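Felance Help Community > Data collection > Recording demonstrations

How many examples before a stacking task starts to work, and how much should I vary the start?

Posted by fludby_bench

I have 200 demonstrations of one task and the trained policy is poor. The task is to pick up a round disc and put it down on top of another one. I teleoperate the arm, record each try as one episode, and train overnight with the default Felance settings.

In replay on the recorded starts it looks fine. When I run it live it goes to the right area, closes the gripper a little to one side of the rim, and lifts nothing. Then it carries on to the drop point as if it had the disc. It does this on most runs.

All 200 were recorded over two afternoons in June with the discs starting in the same place, or as close as I could get them by eye. I keep the same lighting and the same table. I thought keeping everything the same would make it easier to learn.

Do I just need more? I saw a figure of 3,000 episodes in an old thread here and I don't have the time for that. Also, should I delete the tries where I fumbled the grasp and had to go again?

soron_user
3 replies, marked helpful

Your problem is the fixed start, more than the count. With the disc in one spot every time, the policy can do well in training by learning one path through the air. It has little reason to look at where the rim is. Move the disc a finger's width and the path is wrong. The gripper closing to one side fits with that.

I had the same trouble on a Soron arm with a similar job. I threw out most of my first set and recorded again with changes to the start. The new set was smaller than yours and did better on live runs. I can't promise the same numbers for you, but I would try it before recording thousands.

On the fumbled tries, keep the ones where you missed, backed off and then got it. They show the policy what to do after a miss, and right now it has never seen one it could copy. Delete the ones where you gave up, where the disc left the table, or where you sat still for a long time thinking. Long pauses teach it to pause.

Check one more thing. If the gripper opening is not in your recorded observations, the policy has a hard time telling a full grip from an empty one. Look in the episode file for the gripper position column and see if it changes. On my setup it was there but always zero due to a wrong setting in the driver.

esteves_lab_tech

Agree with the reply above. Here are the steps we use for this kind of set. We run the Esteves recorder, but nothing in it depends on that.

1. Write down what counts as a finished episode before you record any. Ours is: top disc resting on the lower one, gripper open and clear. If two people are recording, both need to use the same rule.

2. Mark out a start area on the table with tape and stay inside it. Tape also lets you put things back in the same area after a break. Leave the tape where it is for the live runs too, or the camera view will be different from the training data.

3. Change the start position each time inside that area. Turn the disc as well as moving it. If the rim has a joint or a tab, it should not always point the same way.

4. Do not line the discs up perfectly at the end of each episode unless you need that. A disc that sits a bit off center on the one below is still a good example if your rule allows it. The blue rim in this one covers most of the red, with a red crescent left showing along the bottom and the lower right, and we would keep an episode that ended like that.
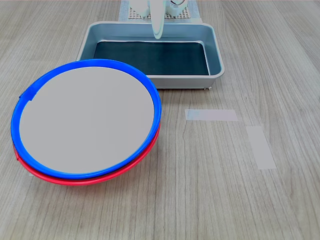 5. Record in blocks of 56 and train after each block. Run the policy live on starts you pick before looking at the results, and write down where it misses. Record the next block mostly from those places.

6. Swap which disc goes on top only after the first order works. Otherwise you have 2 tasks in one set, and you need a label to tell them apart.

7. Keep a few episodes out of training. It doesn't need to be many. Replaying on starts it was trained on tells you very little, and that is what you did.

Your old 200 are still usable. Mix them in, but don't let them be most of the set.

fludby_guest

just get more data. I did a peg task and it was bad for ages and then it was good. also clean your camera lens

Comment from fludby_bench

Thanks. I looked at the gripper column and it does change, so that part is fine. I taped off an area this morning and recorded one block with the disc moved and turned each time. It is training now. I kept the missed grasps from the old set and removed the ones with long pauses. I'll post what the live runs look like.

Comment from soron_user

Good. When you test, put at least a few starts near the edges of the taped area. Mine was weakest there.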